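Pillowcase

From the Ninerbridge Household Encyclopedia

A pillowcase is a removable cloth cover for a bed pillow, closed on three sides and open, or nearly open, on the fourth. It keeps skin oil, hair products and the sleeper's opinions off the pillow itself, and it is washed far more often than the pillow ever will be. In American usage "pillowcase" and "pillow slip" mean the same thing. "Sham" means a pillowcase that nobody is supposed to sleep on, a rule usually enforced by one member of the household against all the others.

Construction

The ordinary pillowcase is a single rectangle of woven cloth folded once, sewn along one long side and one short side, and hemmed at the remaining end. The hem is deep, often 2 to 4 inches, and carries whatever decoration the maker could afford: piping, a contrast band, a row of stitching.

Several closures are in common use.

Open end. The pillow goes in and, over the course of a week, comes partway out again.

Housewife closure. An inner flap folds over the end of the pillow and hides it. The name is British and has outlived several attempts to replace it.

Envelope back. Two overlapping panels at the rear, usual on shams and cushions.

Zipper or buttons. Secure, and found by the cheek at three in the morning.

Sizes

A standard American bed pillow measures 20 by 26 inches, a queen 20 by 30 and a king 20 by 36. Cases are cut slightly larger. A standard pillow in a king case has a long empty tail that may be folded under, and a king pillow in a standard case resembles a sausage with a grievance. Many households own both mismatches and rotate them.

Fabric

Cotton percale is crisp and wrinkles if spoken to sharply. Cotton sateen is smoother and heavier, and pills sooner. Flannel is brought out in December and stays on until someone complains. Linen is expensive, rumpled from the first day, and admired for it. Polyester blends dry fast and hold their color well. Silk and satin are sold on the promise of better hair.

Thread count is the number of threads in a square inch of cloth, lengthwise and crosswise together. It is a useful figure up to a point, after which it becomes a way of charging for arithmetic, as some mills count each ply of a twisted yarn separately.

Prints and children's cases

White was the usual color for as long as bed linen was boiled. Printed cases spread with colorfast dyes and home washing machines, and the children's market has since claimed every shape that can be repeated across a yard of cloth. Rounded blocks, dots, dashes and trails are steady sellers on pale grounds, pink among them, and go over a cream or white sheet without starting an argument. Directional prints (anything with a right way up) are harder to live with. The trade catalog of the Arriaga mill noted that its upright giraffe was returned more often than its scattered one, chiefly by parents who had been told at bedtime that it was upside down.

Putting one on

There are two main schools. In the chin method, the pillow is held under the chin while both hands draw the case upward. It is quick and unhygienic. In the inside-out method, the case is turned inside out, the hands go in to the far corners, the pillow's corners are gripped through the cloth, and the case is flipped down over the whole. Evaristo Contreras, whose handbook for hotel laundries, Corners First, ran to 43 pages on this and related matters, held that the second method was the only one and gave the first a footnote.

Either way the corners decide the result. A pillow whose corners have not reached the corners of the case will lump in the middle and leave limp ears at the ends. The usual remedy is to take hold of both corners at one end, lift, and shake until the filling drops. A heavy or overfilled pillow sags regardless, particularly if part of it overhangs the mattress.

On a made bed the open end is conventionally turned away from the door – a custom with no effect on sleep.

Care

Most cases are washed weekly, or said to be. Warm water suits cotton, and prints last longer washed inside out. Zippers should be closed first. A case left loose in a dryer with a fitted sheet will be found in one of its corners, still damp.

See also: Bolster; Fitted sheet; Pillow protector; Sham

Last revised 29 September 2026

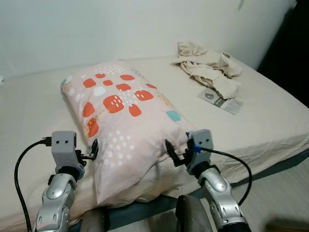 Why does a pillow protector go on under the pillowcase?

The protector stops sweat and dust from getting into the filling, and it can stay on through several changes of case. It is normally zippered, so the softer pillowcase goes over it to keep the zipper away from the face.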